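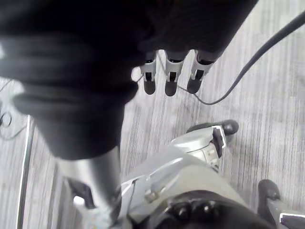
How often should you clear the floor of a shared workroom?

Once a week is enough for most rooms, and once a day if people eat in there. Cables and cloth come up first, then the vacuum cleaner, then whatever the vacuum cleaner refused.

The Big Pick-Up, ground floor back room, Kukosville
Gallery posted 29/04/2022 by Sveva Parisi

Our back room has a light grey carpet, chosen before my time by someone who believed grey would hide things. It hides grey things. Black cloth, black cable and anything with fruit printed on it stand out beautifully, and we own a good deal of all three.

Kaan Dağdelen and I share the job of putting the room back in order before the weekend. Kaan does floors. I do surfaces, and remarks about floors. Readers have asked for more on how we go about it, so we have obliged.

The black cloth

Large, soft and heavy, and capable of settling over anything left within reach. Every room of this sort has a piece of fabric like it. Ask whose it is and you'll be told it belongs to the room.

Kaan folds it in half lengthways and then rolls it, which takes two people or one person and a lot of muttering. Please don't stuff it behind the door. It comes back out when the door is opened, usually over the visitor. It picks up carpet fluff like a magnet too, so give it a shake outside first, and have a look at which way the wind is going. I say this as someone who once didn't.

The cables

We have thick ones and thin ones, and the thin ones tangle overnight with no help from us. The method in this building is to find one end, follow it to the other and coil as you go in loops the size of a dinner plate. The other method in this building is to pull. Kaan can tell from across the room which method you are using.

Anything plugged in stays where it is until the person using it has been asked. Anything with two loose ends goes in the cable box marked Wirow, which used to hold something else entirely and has never been relabelled. If you can't say what a cable is for, tie a bit of paper to it with your name on. Last June we threw out one that "obviously" belonged to nothing, and spent the Monday after finding out what it belonged to.

Poles, stands and other upright things

Stand them up or lay them along the wall. Halfway between the two is how people lose shins. Anything draped over a pole gets taken off before the pole is moved, a rule that sounds far too simple to write down and was written down for a reason I won't go into, as he reads this page.

The carpet

The pile runs in fine straight lines, so vacuum along them first and across them afterwards. Going across first gives you a pattern like a badly mown football pitch. It does no harm, but you will have to look at it all week.

Crumbs gather along the edges and need the narrow nozzle. The narrow nozzle lives in cupboard 2965, for which the key is on the hook in the kitchen, unless someone has been helpful.

Food and drink

I had hoped to leave this section out. Snacks are allowed in the back room as long as they leave again, and the trouble has always been with the second half of that sentence.
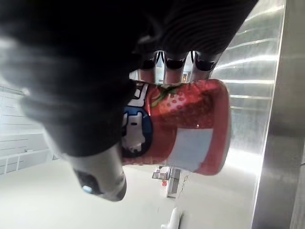 Anything in a bright wrapper is easily spotted, so I can't accept "I didn't see it" as an excuse for strawberry. If it's finished, bin it. If it isn't, close it and take it with you, or put your initials on it and accept that initials have never stopped anybody. Round things should be stood upright if they'll stand. On their sides they roll, and they always choose the direction of the paperwork.

Sticky marks on metal come off with warm water and a soft cloth. Dry it straight away or you'll get streaks, and I will be the one looking at them. Sticky marks on carpet want cold water and patience. Dab, don't scrub. Kaan swears by a foam called Protell for the stubborn ones; I swear at it, mostly because of the cap.

Before you lock up

Cloth rolled, cables coiled, bin out, window shut. The door code is still 3909, and it is still no use taping it to the door.

Comments on the folding method can be left in the book by the kettle. Kaan asks that they be signed this time.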